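Notes for the Gultelstead library talk, January 2025. Slow down on the opening, I always rush it.

**Hello and how I got into this**

Hi everybody, thanks for coming out in this cold! I'm going to talk about vinegar for half an hour, and then there's tasting at the back, so pace yourselves.

I got into this by being cheap. I had a bottle and a half of flat hard cider left after a party, I didn't want to pour it down the sink, and a neighbor told me to leave it on the counter with a cloth over it and wait. I waited. It smelled like nail polish for a while (pause here, people usually laugh or make a face) and then one morning it smelled like salad. I've been making the stuff ever since, and my kitchen has never fully recovered.

**What vinegar is, the short version**

Two steps. Yeast eats sugar and makes alcohol. Then a different bunch of microbes, the acetic acid bacteria, eat the alcohol and make acid. The first step doesn't want air. The second one has to have it, and lots of it, so a wide jar beats a narrow bottle every time.

Ask: who here has seen a mother? Pass the jar around now, lid ON. It's a slippery disc of cellulose that the bacteria build on top of the liquid. Looks awful, feels worse, totally harmless. You don't strictly need one to get started, a good splash of live unpasteurized vinegar will do the same job.

**The rice vinegar story**

I want to spend some time on Orathai Kamolrat, who taught me most of what I know about rice. She ran the back half of a grocery called Saengthong over in Flirnside, and she made vinegar from leftover cooked rice because she couldn't stand throwing it out. I'd been making mine from cider and wine and thought I was pretty hot stuff. She tasted my best batch, put the spoon down, and said "sharp." That was the whole review!

Hers was soft and a bit sweet, with a smell like toasted bread. She let it sit much longer than I ever had the patience for, and she never moved the crock. I'd been picking mine up to look at it every day and sinking the mother each time, so it kept having to grow a new one.

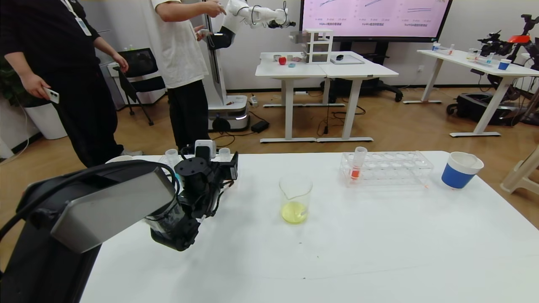
So the lesson I took home was to leave it alone. Put it somewhere warm, out of the sun, and find another hobby for a couple of months. If you have to sniff, sniff, but don't stir and don't tip.

**Testing it**

Okay, slightly nerdy part, keep it moving. Taste is fine for salad dressing. It is NOT fine for canning or pickles you plan to keep on a shelf, for that you need to know the acidity. Store vinegar for pickling is usually five percent. Homemade could be anything. You can buy a titration kit from a winemaking shop, and you add drops until the color changes and do a bit of math off the card. For shelf canning I still buy the vinegar, and I'd tell you to do the same.

Refrigerator pickles are more relaxed. Mine are cucumbers, 200 ml of vinegar, 300 ml of water, salt, sugar, whatever herbs are dying in the drawer. They stay in the fridge and they get eaten fast.

**Things that go wrong**

- Fuzzy spots, green or black or white: that's mold. Toss the whole batch, don't scoop.
- Fruit flies: tighter cloth and a rubber band. Cheesecloth is too open, they walk right in.
- Still boozy after weeks: too cold, usually. Mine stalls when the kitchen drops much under 70 degrees.
- Nail polish smell: give it time. Mostly it fades.

Uthai Thongdee is going to ask about metal lids -- he asked at the Vokgate talk too. Answer: acid eats them, use plastic or put parchment under the lid.

**Wrap up and tasting**

Point to the back table. There are 3 to try: the cider, a red wine one, and a pineapple peel one that I'm a little too proud of. Bread is for dipping. Please don't do shots of it (somebody did, last year, and regretted it).

Starter jars by the door, one per household. Remind them to loosen the lid when they get home. Get the mother jar back before people leave!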